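Fesudia Hand Demonstration Group
Minutes of the meeting held September 15, 2021
Barkgate site, upper meeting room

1. Minutes of the last meeting
The August minutes were accepted with one correction. Under item 4, "remote sessions" should read "hand-held sessions." No remote sessions were run that month.

2. Progress on demonstrations
The target for the desk tasks is 1000 accepted demonstrations. The count is now 164. Most of these are pick and place with small objects. Opening and closing drawers has been started but the takes are slow, and several were thrown out when the marker went out of view partway through. It was agreed that the operator will check the marker before each take and say "start" out loud.

The group discussed whether to keep the present furniture for the next batch. Sedgwick would like a second layout as early as possible so the policy does not learn one desk by heart. The site team asked for the current layout to be finished first. Agreed to finish the drawer tasks, then change over.
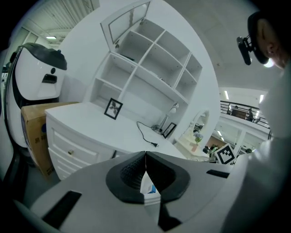 Hand-held gripper at the white desk, with lamp, picture frames and hutch behind.

3. Gripper and fingertips
Two operators reported sore wrists after long runs. Sessions will be cut to 14 takes with a break after each session. The spare fingertip pads have been ordered through Dimance. Until they come, pads are to be wiped down at the end of the day and any tear reported before the next session.

4. Remote control trials
The remote control station is set up but the delay is still too long for drawer work. Operators overshoot the knob and have to back off. It was suggested that remote control be used only for fixing mistakes while the arm runs on its own, with hand-held takes as the main source. No decision. To come back next time with a side-by-side test on one task.

5. Data handling
Uploads to Sedgwick failed twice and had to be restarted. Files will now be sent in smaller batches overnight. Rejected takes are to be kept, in a separate folder, with a short note on the reason.

6. Actions
Barkgate: finish drawer takes; write up the marker check on one page.
Sedgwick: send a plan for the second layout.
Fesudia: chase the pad order; set up the remote control test.

7. Any other business
The sign-in sheet for operators has run out and will be reprinted with a column for gripper number.

The meeting closed after item 7. Date of next meeting to be sent by email.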